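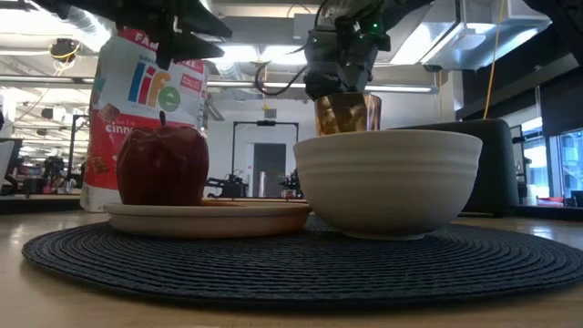 About us

Tusbridge is a small school for people who want to understand elections, parliaments and the parties that fight over them. We teach evening classes, run reading groups and publish a free newsletter on politics in countries that don't get much room in the American news. If you've ever read a headline about a coalition collapsing somewhere and wished you knew who any of those people were, you'll fit right in!

How we got going

The first Tusbridge class was a reading group in the back of a bookstore on Florance Street. Margus Paju had been teaching comparative politics to undergraduates for years and kept getting the same emails from their parents, who wanted to know what they should read (and whether they could sit in). So he put up a sign. The plan was six sessions on how small countries form governments. Those six sessions ran into a second set on voting systems, then a long and very argumentative spring on constitutional courts, and by the following January we had a name, a lease and far too many folding chairs.

We now have 112 members and offer 22 courses a year. The newsletter, Sun, goes out to 3,891 readers every other week, and we love hearing back from them. A good number of our best topics started as a reader's complaint that we'd skipped something.

What a class is like

Most courses run eight weeks and meet once a week for two hours. There's a short talk, then a break, then the part everybody comes for, when we pass out the ballots, maps or party platforms and work through them together. You don't need a degree or any background. You do need to be willing to hear out somebody you disagree with - our members vote all over the place, and the discussions are much better for it.

We don't endorse candidates or parties, here or abroad, and we don't take money from them either. Our income is course fees and newsletter donations.

Who teaches here

Margus Paju still leads the course on coalition governments, plus a new one on how border regions vote.

Marleny Grajales teaches Latin American politics and runs the Spanish-language reading group. Her session on presidential term limits fills up faster than anything else we do, so sign up early.

Anwara Mondal covers South Asia and edits Sun. She also built our map library, which has grown to 33 election maps that members can borrow, print and scribble on.

Areti Koutsoukos and Zoi Balaskas share the course on southern Europe. They disagree about nearly every election since the 1980s and will happily do it in front of you.

Coming up

Fall registration opens on 13 August 2025. New this time are a beginner's course on reading opinion polls and a four-week class on how upper houses work (much more fun than it sounds, we promise). Members can register for both online or at the front desk, and guests are welcome at the first meeting of any course free of charge.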